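La lettre de Flurkik — novembre

Ce que les sondages municipaux nous disent, et ce qu'ils taisent

par Teodora Stoyanova

Chers lecteurs, chères lectrices,

Plusieurs d'entre vous m'ont écrit après la dernière lettre pour me demander pourquoi je ne publiais pas encore de moyenne pour l'élection municipale d'Istholm. La réponse est simple : avec un seul sondage, il n'y a pas de moyenne à faire. Maintenant nous en avons quatre, et je peux enfin vous proposer quelque chose, avec les précautions d'usage.

Les quatre enquêtes ont été réalisées par deux instituts, Dastell et Condori, chacun ayant interrogé les habitants à deux reprises. La liste de la maire sortante obtient en moyenne 43 % des intentions de vote au premier tour. C'est un bon résultat, mais ce n'est pas une victoire acquise, et je voudrais expliquer pourquoi je reste prudente malgré les titres assez enthousiastes que j'ai lus dans la presse locale.

La question de la participation

Dastell présente ses résultats parmi les personnes « certaines d'aller voter ». Condori, de son côté, garde toutes les personnes inscrites sur les listes et leur donne un poids différent selon leur réponse à la question sur la participation. Ces deux méthodes sont défendables. Elles ne mesurent pourtant pas la même chose, et quand on place les deux chiffres dans le même tableau, il faut le dire au lecteur.

Dans la dernière enquête de Condori, 60 % des personnes interrogées déclarent qu'elles iront voter. J'ai suivi assez d'élections municipales pour savoir que l'on déclare volontiers son intention de voter à un enquêteur poli, et que l'on reste ensuite à la maison s'il pleut. L'écart entre la participation déclarée et la participation réelle change d'un quartier à l'autre, et il touche davantage les jeunes électeurs et les locataires récents. Or ce sont justement les groupes dans lesquels la liste d'opposition dit vouloir progresser.

Je ne peux donc pas vous dire aujourd'hui si une participation faible aiderait la maire. Je le suppose, mais les enquêtes publiées ne donnent pas le détail nécessaire pour le vérifier. J'ai demandé à Condori les tableaux croisés par âge et par statut d'occupation du logement. On m'a promis une réponse avant la prochaine lettre.
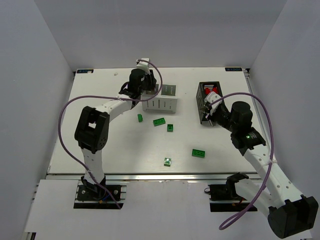 Les petits échantillons par quartier

Vous avez peut-être vu circuler la carte des quartiers, où le secteur du port apparaît soudain en faveur de l'opposition. Cette carte provient d'une enquête de Dastell, et je la trouve bien faite sur le plan graphique. Mais il faut lire la note en bas de page : pour le port, l'institut a interrogé 200 personnes. Avec un tel effectif, la marge d'erreur est large, et l'avance attribuée à l'opposition se trouve entièrement à l'intérieur de cette marge.

Cela ne veut pas dire que la carte est fausse. Il est possible que le port ait vraiment changé d'avis, surtout après la longue dispute sur le stationnement et la fermeture de l'annexe de la mairie. Simplement, on ne peut pas le savoir avec cette enquête. Un lecteur m'a fait remarquer que les candidats, eux, utilisent la carte comme si tout était certain — il a raison, et je le regrette un peu.

Les reports de voix

Le mode de scrutin donne une prime importante à la liste arrivée en tête, et les fusions entre les deux tours peuvent changer beaucoup de choses. Dans cette situation, le chiffre du premier tour m'intéresse moins que la deuxième question, celle que les journaux citent rarement : pour quelle liste voteriez-vous si la vôtre n'était plus présente au second tour ?

Seul Condori l'a posée. Les électeurs de la liste citoyenne se partagent presque également entre la maire, l'opposition et l'abstention. Si cette liste se maintient, la maire garde une avance confortable. Si elle fusionne avec l'opposition, la compétition devient beaucoup plus serrée, et je ne mettrais pas d'argent sur le résultat. Les responsables de la liste citoyenne déclarent pour le moment qu'ils n'ont rien décidé, et je n'ai pas de raison de ne pas les croire.

Comment je calcule la moyenne

On me le demande souvent, alors je le répète. Je donne plus de poids aux enquêtes récentes et un peu plus de poids aux grands échantillons. Je ne corrige pas les résultats selon la réputation de l'institut, car pour une ville comme Istholm nous n'avons pas assez d'élections passées pour juger. Je n'inclus pas les sondages commandés par les listes elles-mêmes, sauf si le questionnaire complet est public. Pour l'instant, aucun ne remplit cette condition.

Le tableau complet, avec la formulation exacte des questions, est envoyé aux abonnés en pièce jointe. Si vous trouvez une erreur, écrivez-moi en répondant à ce message. La dernière fois, deux d'entre vous ont repéré une colonne inversée et je les en remercie encore.

Dans la prochaine lettre : les dépenses de campagne déclarées par les listes, et, si Condori tient sa promesse, le détail de la participation par âge.

T. S.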